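Call for participants: how people learn the old dice and card games

The Brirden Games Archive is looking for people to take part in a study of traditional games of chance. We want to understand how adults learn the rules of a game they have never played before, and how their feeling for risk changes during an evening at the table.

The study takes place in our rooms in Cultham and starts in September. We are looking for 70 participants. You can come alone or together with a friend or relative, but each person has to apply separately.

No money is staked at any time. All games are played with wooden counters, and the counters stay with us at the end. We would like to make this very clear, as we have had questions about it after our earlier study in Brultby.
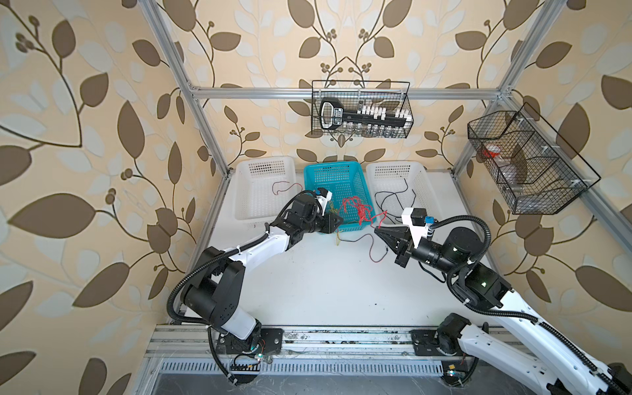

Each participant comes for three evenings of two hours. On the first evening you learn a dice game from the Saarela collection, which holds more than 2000 rule sheets and score books. On the second evening you play it again with other people. On the third evening you choose a game by yourself and explain it to a beginner – this part is recorded, sound only.

You can take part if you
are 18 years or older
can read and speak English well enough to follow written rules
are free on three evenings within the same month
have not worked for a casino, a betting shop or a lottery company

Please do not apply if you are receiving help for a gambling problem, or if you have received such help in the past. Even without money the games can bring back difficult memories, and we do not wish to cause this.

You receive 100 pounds after the third evening. If you must stop earlier, we pay for the evenings you attended. Travel costs within the county are paid back against a ticket. Tea and sandwiches are served in the break.

To apply, write to the archive office in Brirden with your name, your age and a few lines on the games you played as a child. Please put the reference 2106 on your letter. We answer every application, also when the places are full – in that case we can keep you on the waiting list if you wish.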